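Week 4: How a shelf order gets made

Okay, so last time I promised we'd get to filing, and I know half of you groaned. Bear with me! I started out in the records room at Keltadero with 3000 folders and no system at all, and I've had opinions ever since.

The big idea this week is original order. If a set of papers comes to you arranged a certain way, leave it that way until you know why it was done. I learned this the hard way with the Buddale letters. I put 636 of them in date order over one long June (very proud of myself) and then found out the clerk had grouped them by the farm they were about. Took me ages to put back — and I'm still not sure I got all of it.

Second idea: leave room to grow. A run of files that fills its shelf on day one will be a headache by the end of the year. I like to leave a gap on every shelf, even when it looks wasteful. 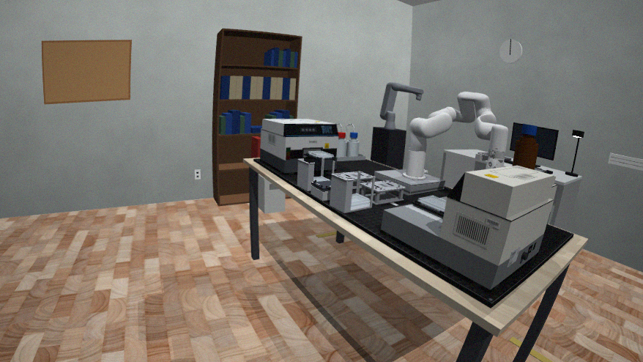

Fig. 2. Computer-rendered room. Compare the top two shelves of the bookcase.

Binders or boxes? Binders are great for things people flip through all the time, like price lists and minutes. For anything old or fragile I'd go with a box and folders, as rings chew up paper edges. The Grimshaw handout goes into this in more detail than I will, and you should read at least the part on labels.

Labels, quickly: pencil on the folder, short title, then the years. Please don't get cute with color codes. Misstead had a lovely one and the key to it got lost.

For next time, pick a drawer or shelf at home and write me 200 words on the order it's in now. Don't tidy it first! Due 15th July, on paper or by email, either's fine.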